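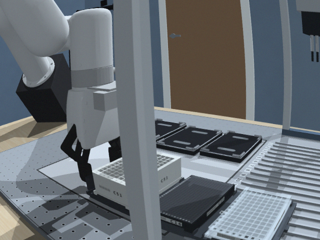

Why do we write so much of the world down in letters and numbers glued together? Start with your street. It has a name, which is friendly, and your house has a number, which is handy, and then along comes a postcode, which looks as if a cat walked over the keyboard. Codes get everywhere, even onto a white box with a grid of square wells in the top, which has C51 printed on the front and then C51 again on the side, in case you came at it from the wrong direction. A code like that doesn't tell you much by itself. It is a label, and labels only work if somebody has kept the list.

How a code gets its meaning

Imagine a library with 200 books and no labels. You want the one on volcanoes. You could look at every spine, or ask a grown-up, who will tell you to look at every spine. Now give each shelf a letter and each place on the shelf a number. "Volcanoes, D15" takes you straight there, unless your brother has borrowed it, in which case no code on Earth can help you.

Letters and numbers make a good team. With two digits, starting at 00, you can make 100 labels. Put one letter in front and you can make 2,600, and all you have added is one small squiggle.

Letters that cause trouble

Some letters are a nuisance. A capital O looks like a zero, and a capital I looks like a one, so plenty of code-makers leave them out. S and 5 aren't much better if your handwriting is like mine.

Try it at home

Pick a cupboard. Give each shelf a letter, starting at the top, and give each thing on it a number, starting at the left. Write the list on paper and stick it inside the door. Then ask someone to fetch you B2 and see what arrives. When we tried this in September, B2 was meant to be the biscuits. It was a tin of chickpeas. Someone had tidied up and hadn't told the list.

Cilier Children's Pages, November 2018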